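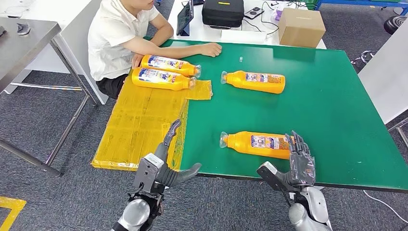
Could the page say which way round the bottles are supposed to lie before sorting starts, asked one reader of the first version, as the label sheet and the table never seem to agree. The question was fair and the notes below have been rewritten with it in mind.

Bottle table: surfaces, labels and layout

The page covers the table used for handling and sorting plastic bottles in the Zandholm workroom. It deals with the top, the yellow sheeting, the bottles and the order of work. Prices and supplier terms are kept on the Torkow order sheet and are not repeated. Only one view is shown at present. The remaining entries are text and follow the same numbering as the sheet on the workroom door.

1. Starting positions
Bottles are laid on their sides. There is no fixed direction for the necks. In the layout at the top of the page the pair on the yellow sheeting have their necks to the right, and the two on the green have theirs to the left. Both arrangements are accepted. The sheet on the door used to show all necks one way and has been corrected.

2. Green top
Matt finish, wiped down at the end of each session with a damp cloth and a little washing-up liquid. Do not use cream cleaner, as it leaves shiny patches. A bottle on its side will roll if the table is out of level, so the feet are checked in January and again whenever the table has been moved.

3. Yellow sheeting
Covers the left end and is held with tape. The sheeting creases as it is folded round and some overlap at the seams is normal. It is replaced when the tape lifts or when a fold becomes high enough to stop a bottle lying flat. Cut the new piece with 400 mm to spare on the long side so that the front can hang over the edge. Press the tape down from the middle outwards.

4. Bottles
Orange body, clear neck, printed label. The labels on the table are not all the same: some carry blue, white and purple, others are white and crowded with small print. Sort by label first and by fill level second. A full crate holds 16. Part crates are marked with a strip of tape on the short side and go on the lower shelf.

5. Labels
A label counts as readable if the product name can be made out from a seated position without turning the bottle. Torn or lifted labels are put aside. Safavi supplies replacements on the roll, and these should be applied to a dry bottle at room temperature. Smooth from one edge to the other and leave for 2 hours before crating.

6. Caps
Small, clear and easily lost. A loose cap is stood near the far edge of the table, away from the bottles, until the end of the session. Spare caps are in the Riton drawer unit, second drawer down. The two sizes look alike but the threads differ, so try a cap by hand before tightening it.

7. Seating
One chair at the left-hand end, close to the corner. The person seated there can reach the sheeting without leaning and can rest a forearm on the green. A second chair at the right-hand end was tried and taken away again because it blocked the drawer unit.

8. Order of work
Lay out the bottles. Check labels. Check caps. Move passed bottles to the crate, neck up. Put doubtful ones at the front edge and leave them until the rest are done. Anything leaking goes straight into the sink tray and the top is wiped before work carries on.

9. Storage
Crates are stacked no more than 2 high, away from the radiator. The unused yellow sheeting is kept rolled, with the cut end taped down. Folding it puts in hard creases that do not come out again, even after a night under weight.

Open points
The label sheet still shows the old crate size and needs reprinting. The tape now in use leaves a residue on the underside of the board, and a different one is on order from Torkow.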